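Chapter 4
Fibers, Yarns and the Surface of Cloth

What you will learn in this chapter
How a fiber becomes a yarn
Why some fabrics feel smooth and others feel fuzzy
How to read the surface of a household textile before you wash it

4.1 Starting with the hand

Before there were laboratories, people who bought cloth judged it with their fingers. They rubbed it, folded it, and pulled one thread from the edge to look at it against the light. In the market at Dalville, where the authors of this book did their first interviews, the older sellers still work in this way. One of them, Cúc Lại, told us that she can tell cotton from a cotton blend with her eyes closed. We tested her with 11 samples and she made one mistake, with a very fine blend that also confused the students.

The word that textile workers use for this feeling is "hand". A fabric can have a soft hand, a dry hand or a crisp hand. The word is old and not very exact, but it is still useful, and you will meet it many times in this chapter.

4.2 Short fibers and long fibers

Every fiber has a length. Silk and most man-made fibers can be produced as one continuous piece, called a filament. Cotton and wool come in short pieces, called staple fibers, and these must be twisted together before they can be woven. A twisted yarn always has some fiber ends that stick out from its side. When there are many such ends, the cloth looks dull and feels warm. When there are few, it looks bright and feels cool.

Twist matters also. A yarn with 400 turns per meter holds its fibers more tightly than the same yarn with 300 turns, and the cloth made from it will be harder and smoother. Vinh Chu, who checked the measurements for this chapter, suggests that students untwist a piece of sewing thread under a lamp and count the turns for themselves - it is slow work, but one remembers it.

4.3 Raised surfaces

Some fabrics are made fuzzy on purpose. In brushing, the finished cloth passes over rollers covered with fine wires, and the wires lift fiber ends out of the yarn. Blankets, flannel shirts and many bed covers are finished in this manner. The raised fibers hold air, and so the cloth keeps more warmth than a flat one of equal weight.
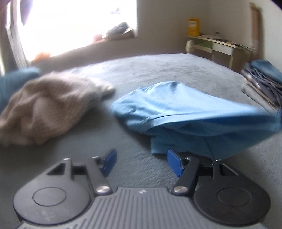 Figure 4.1 A gray-blue bedspread with a fine, fuzzy surface.

A raised surface has a cost. The lifted fibers are held at one end only, and rubbing can roll them into small balls, called pills. We return to pilling in Section 4.6. For now, find three textiles in your home, touch each one with the back of your hand, and write down which has the most raised surface. Keep your notes for the exercise on page 253.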